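PROSTSIDE: Dirine will decide in April how many robot arms to buy for its Zuscombe packing room, and it is using simulated trials to settle the order before any money is spent.

The firm, which packs kitchenware for mail order, has set aside money for two arms. Managers first want to know which gripper to order with them. The current round of simulation work has an arm with a two-finger gripper handling a plain white mug.

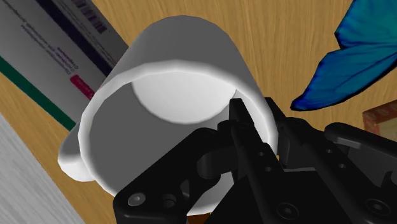
Grippers are a small part of the purchase price, but they take the longest to arrive. Sowerby, the supplier bidding for the job, has quoted a wait of nine weeks. A wrong choice would push the start date past the summer, according to Lorraine Pickering, who runs purchasing at Dirine.

"I can change a line in a spreadsheet up until we sign," Pickering said. "After that we're stuck with what we picked."

Her draft budget covers the arms, grippers, mounting blocks, floor work and a service contract. Spare fingertips are listed separately at $1,017 a set. Training for the packing staff hasn't been priced yet.

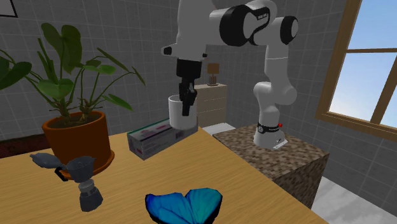
Table layout is also part of the plan. Dirine has not decided whether each arm should stand beside its table or be bolted to it, and the choice affects how much floor space the room loses. Sowerby has been asked to price both.

The company plans to keep its packing crew of nine through the first year. A second site at Prostside could get the same equipment later, but no money has been requested for it.

Bids close at noon on the last working day of the month.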